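Night shift, walking out to the far lot in the dark – what can I ask for?

Posted by gosine_nights in Workplace Safety > Shift Work

Hi all, long-time reader, first time asking anything. I work evenings at a packaging plant and get off at 1:30 in the morning. In December they gave the close-in lot to day shift and moved the rest of us to a gravel lot on Bradow Street. To get there you leave by the side gate and walk down the street with no sidewalk for most of it. There are 13 of us on my shift and maybe half walk it alone because we clock out at different times.

My question is whether the walk counts as a workplace safety thing at all. My supervisor says once we're through the gate it's on us. I'm not trying to start a war here, I like my job! I'd just like some lights and maybe a vest. Two people have already turned an ankle on the shoulder and neither one wrote it up because they figured it didn't count.

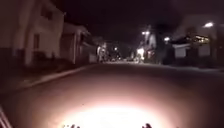
A residential street after dark.

Also, if anybody has bought their own gear for this, tell me what you got. I have a headlamp but it bugs my neighbors when I forget to turn it off, and my phone light is useless once my hands are cold.

clulness_lou

Okay, so I went through almost this exact thing at my last plant, and I was on the safety team there for a while, so here's my two cents (I'm not a lawyer, and it does vary by state).

Don't take "it's on us" as the final word. When the company picks the lot and tells you to park there, the walk between the lot and the door can get treated differently from a regular commute, at least for workers' comp. I've seen it go both ways. Who owns or leases the lot matters a lot, so find that out first. Ours turned out to be leased by the company, and the whole tone of the conversation changed once we had that in writing.

Then get those two ankles written up, even late. Every state has its own deadline for reporting an injury and some are short, so I'd do it this week. Date, time, where on the street, what the footing was like. Give them the form and keep a copy.

For the lighting, I'd split it into two requests. The gate and the lot go to your employer. The street itself belongs to the city or county, and most of them have a number or a web form for streetlights. Each pole usually has a tag with a number on it, so write those down on your way in while it's still daylight. We reported one pole with 1861 on the tag and it was working again inside of 30 days. Before that people had been griping about it in the break room for most of a year and never called it in.

What helped us the most was cheap, though. The company changed the clock-out so everybody on a line left together, and the guard drove the cart alongside on the worst nights. Ask for that while you wait on the lights.

For gear, get a vest with reflective stripes front and back and a clip-on light for your chest or belt. A chest light shows you the ground and doesn't blind the person you're talking to. And walk facing traffic if there's no sidewalk.

saether_fan

just park closer lol. or carpool

gosine_nights

Parking closer is a write-up, believe me, I looked into it. But carpool isn't a bad idea, three of us live out the same way. Thanks Lou, I had no idea about the pole tags. I'll ask about the lease on Saturday when the office manager is in.

packline_deb

I agree with most of what Lou said, but I'd put the request in an email and skip the hallway talk. Mine got "forgotten" twice until I wrote it down and copied the HR address. Keep it short and say what you want, like lights at the gate, vests for anybody who wants one and clock-out in pairs. If you have a union steward, send it to them too.

And on the headlamp, look for one with a red setting. You can still find your keys with it and it won't light up the whole block. I keep mine in an old Sæther lunch bag with spare batteries and a pair of dry socks – the socks have saved me more times than the light has. Oh, and if that gravel gets icy, the pull-on cleats are great, but take them off before you go inside because they slide like crazy on a smooth floor.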